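Search this book
Enter a keyword Search

Chapter 9
Chores

In January a hotel laundry run by a company called Bellelix agreed to let a team of engineers watch its staff for two weeks. The engineers worked for Kurneo, a small firm that wanted to sell a folding machine. They expected folding to be the hard part. By the end of the visit their notebook held 176 separate tasks, and most of them had nothing to do with folding. Workers pulled pillowcases out of duvet covers, picked lint off a sensor, turned sleeves right side out, and carried rags back to the bucket they came from.

Na-rae Shin, who led the visit, sorted the list by a simple test. Could a machine already on the market do the task, at the speed of a person, without someone standing next to it? Only four tasks passed. All of them involved flat sheets fed into a roller by hand, so even there a person was part of the job.

This chapter asks why the number is so low. A dishwasher and a washing machine each do a chore well, but each does it inside a closed box, with the work loaded and unloaded by someone else. The chores left over take place in the open. Objects sit where people put them down, and many of them are soft. A cup keeps its shape when it is lifted. A cloth has a new shape every time it is touched, and the shape it takes next depends on where it was held, how heavy it is, and what it is lying on.

Section 9.1 covers grasping, beginning with rigid objects. Section 9.2 turns to cloth, and compares the Lako method, which plans each fold in advance, with the Ma method, which learns from people doing the task. In the second approach a person holds a gripper in each hand and works through a short job at a table, such as moving a cloth or putting something in a bucket. The movements become training material for a robot with similar grippers. 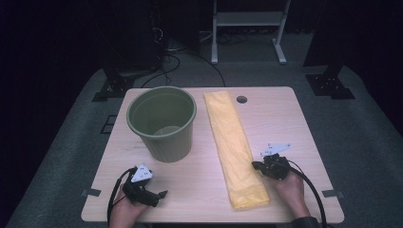 Learning from people has a cost. Every example takes a person's time, and a system trained on one kind of towel may do badly with a thicker one. Readers should keep both points in mind when they meet success rates later in the chapter. A rate measured on a single table says little about a kitchen.

The short answer to the question in this chapter is "a few chores, in some places, with help." The sections that follow explain what kind of help, and how much of it.

Before you read
Make a list of the chores done in your home or workplace on one day. Mark the ones a machine does from start to finish. Keep the list, as you will need it for Section 9.4.

Text last revised 15/05/2022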